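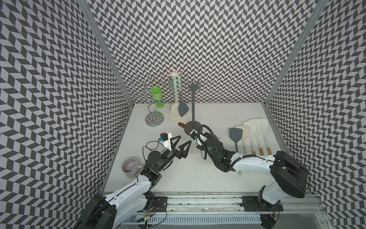

Routine Care of the Two-Arm Utensil Cell
Detevura Workshop Guide, June 2022

This procedure covers the regular service of the two-arm cell used for utensil handling. Operators should complete it every 200 hours of running time and record the result in the cell log.

1. Park and power down
Move both arms to the park position and open the grippers over the table. Switch off motor power at the cabinet - the emergency stop alone is not sufficient.

2. Clean the fingers
Wipe the inner face of each finger with a lint-free cloth. Handles are gripped close to the fingertips, and any film of grease will let them turn.
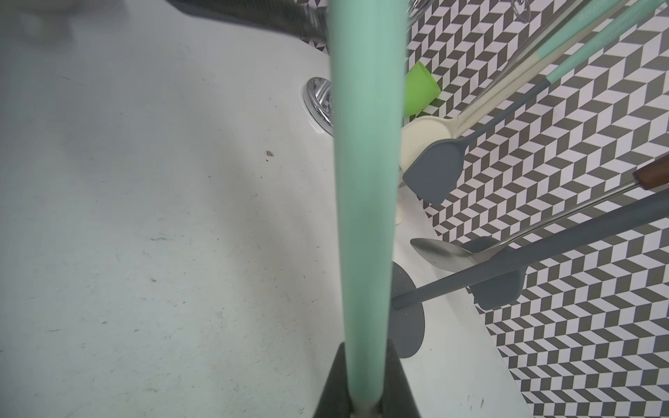

Clean the lens of each wrist camera with a dry optical cloth. Do not use solvent. Tighten the bracket screws by hand only.

3. Inspect the cables
Follow the conduit from the shoulder to the wrist. It must form an open loop and must not rub against the links at full reach. Replace any section that shows a split.
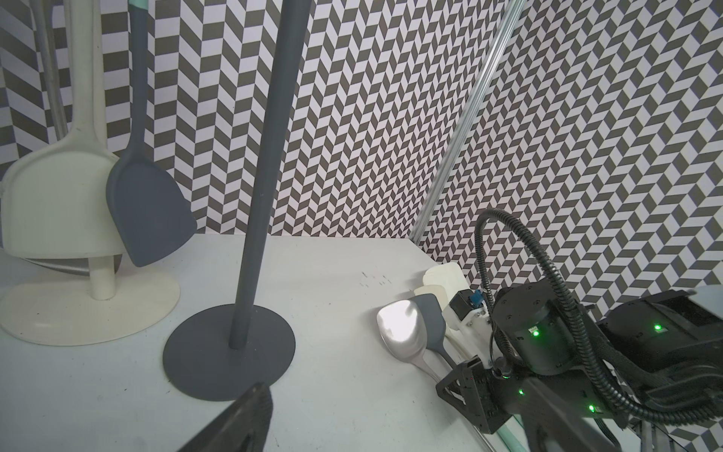
Restore power and wait for the joint indicators to show green. If one does not, reseat its connector before calling Semaan support.

4. Check the grip
Set grip force to 300 on the controller scale for handles and 200 for stemware. Close on the stem slowly and hold for 13 seconds.

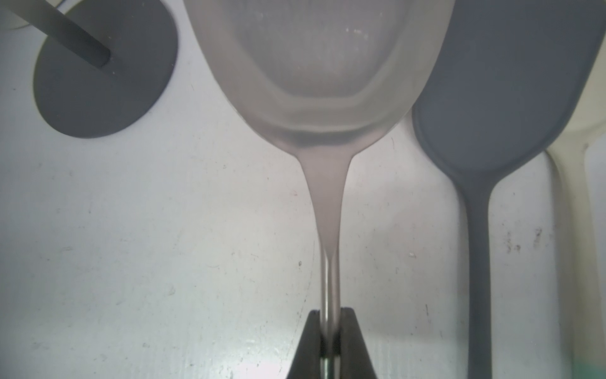

Ghassan Zoubi: We found 200 slightly high after fitting new finger pads. We start at a lower setting and raise it in small steps until the stem no longer slips.

Lower settings are permitted for the first 600 cycles after a pad change. Enter the value used in the log.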